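How to fix a wooden work board to a pegboard table

A perforated table top is handy because almost anything can be bolted to it, but the holes are a nuisance if you want to slide, stand or sort small parts. Pencils drop through, blocks rock on the edges of the holes, and thin pieces catch. A plain wooden board bolted on top gives you a flat surface and leaves the rest of the holes free.

What you need

A glued-up board in a pale, close-grained wood. Ours came from Flavdale as a 600 mm shelf panel.
Bolts, washers and nuts to suit your table
Sandpaper, 120 and 180 grit
A clear, matt, water-based varnish (we used Jarman)
A pencil, a long straight edge and two clamps

Choosing the board

Look along the board from one end before you buy it. Boards made from joined strips usually stay flatter than a single wide plank, but a badly glued one will have a step at the seam. Run a fingernail across each join. If it catches, you can sand it out, though it is slow work and you may prefer to pick another.

Leave a border of holes on all four sides, so you can still bolt things down next to the board later.

Preparing the surface

Sand with the grain, first with the 120 and then the 180. Round over the top edges very slightly. Wipe off the dust with a barely damp cloth and let the board dry.

Put on two thin coats of varnish, and do the underside as well – a board sealed on one face only is more likely to cup. Leave it for 18 hours between coats, or whatever the tin says.
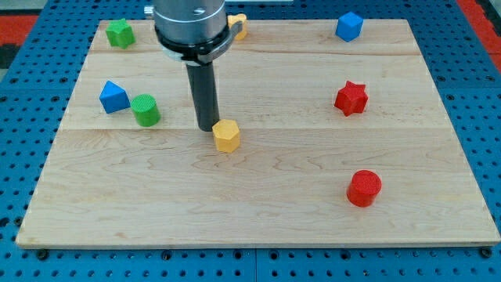 Bolting it down

Set the board on the table and line its front edge up with a row of holes. Clamp it lightly. Put the bolts through the table just clear of the edge, with the washers overlapping the wood a little if you want them to hold it down as well as stop it sliding. Tighten each one by hand, check the board is still square to the holes, then go round again with a spanner.

Do not overtighten. The washers will mark soft wood, and the board needs a little room to move as the weather changes.

Checking it

Stand a few small blocks on end in different places, including right beside the seams. If one rocks, try it somewhere else before blaming the board. Printed plastic blocks often have a slightly raised rim underneath, and a few strokes on fine sandpaper will cure it.

Looking after it

Wipe the board with a dry cloth. Check the bolts after 30 days and again whenever the table has been moved. Light scratches can be sanded and given another thin coat.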